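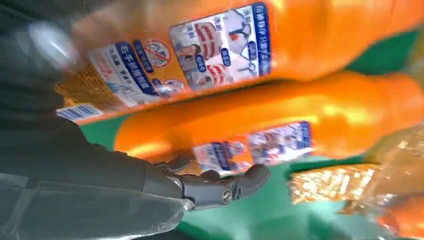
Support / Gripper and wrist faults

Fingers stop on contact with bottle, arm drops to protective hold

Status: Waiting on parts
Site: Vurkatthorpe
Cell: Hasau mixed-item picking
Priority: Normal, raised to High on Friday

Reported problem

The arm goes to pick an orange plastic bottle lying on its side, the fingers touch it, and the grip never finishes. The arm sits there until the timeout, then goes into protective hold and has to be cleared from the pendant. It happens most when two bottles are lying parallel and the arm goes for the lower one. Single bottles with clear space on both sides are mostly fine. Bagged items are fine.

The operator on shift first put it down as a vision fault. The pick point looks right on the monitor, and the fingers arrive where they were told to go.

Entry 1, 7:40 am

Cleared the hold and reran the same pick with nothing moved. Same result. The log shows "grip incomplete" and then "wrist torque limit". There is no collision flag. Finger position stops changing well short of the closed value and motor current climbs until the limit trips.

Entry 2, 8:15 am

Opened and closed the gripper in free air at slow speed. It closes fully. At normal speed it also closes fully, but one finger lags behind the other. Could not feel any grit in the joints with the power off.

Entry 3, 9:05 am

Checked the plastic covering on the arm. It had crept forward toward the wrist and one fold was tight when the wrist rolled. Pulled it back, taped it down again and reran the pick. The torque limit message went away. The grip still did not finish, so there are two faults here and the covering was only one of them.

Please note for all cells using the covering: leave slack at the wrist and check it through the full roll before starting a shift. The setup sheet doesn't mention this and should.

Entry 4, 10:30 am

Reply from Girnitz support. They asked for the grip profile and the last log. They also asked whether the joint screws had been touched since the gripper was fitted. Our service record says no.

They pointed out that the profile in use is the one for boxes. It closes at a low force and expects a flat side. On a round bottle the fingers can end up pressing against the underside and pushing it into its neighbour, so the object gives a little and then stops giving. The controller reads that as a blocked finger.

Entry 5, 11:20 am

Loaded the round-object profile. Picks on single bottles are good. Picks on the lower of two parallel bottles are better but still fail now and then, always with the same finger behind.

Put a driver on the joint screws with the arm locked out. The one near the tip on the lagging finger turned easily. The rest were tight. Nipped it up to the value in the manual and the lag got smaller but did not go away. There is side play in the joint when you push it by hand, so the pin or bushing is probably worn.

Entry 6, 1:50 pm

Safety matter, logged here and in the site book. During the morning someone reached in to move a bottle while the arm was in protective hold. The arm did not move and no one was hurt. Protective hold is not lockout. The drives are still live and the arm can move as soon as the hold is cleared. Raised to High for this reason. A sign is going on the gate and the Seixas controller message will be changed to say DRIVES LIVE.

Current state

Cell is running at reduced speed on the round-object profile. Parallel bottle picks are turned off and those go to the manual bench. Parts on order from Girnitz: 2 finger joint pins, 2 bushings. Delivery expected in March.

Still to do

Fit the pins and bushings, then recalibrate finger zero.
Rerun the parallel bottle picks at slow speed and then normal speed.
Add the wrist slack check to the setup sheet.
Ask Girnitz if the profile can switch by item type, as changing it by hand will get missed on a busy shift.

Ticket stays open until the rerun is logged.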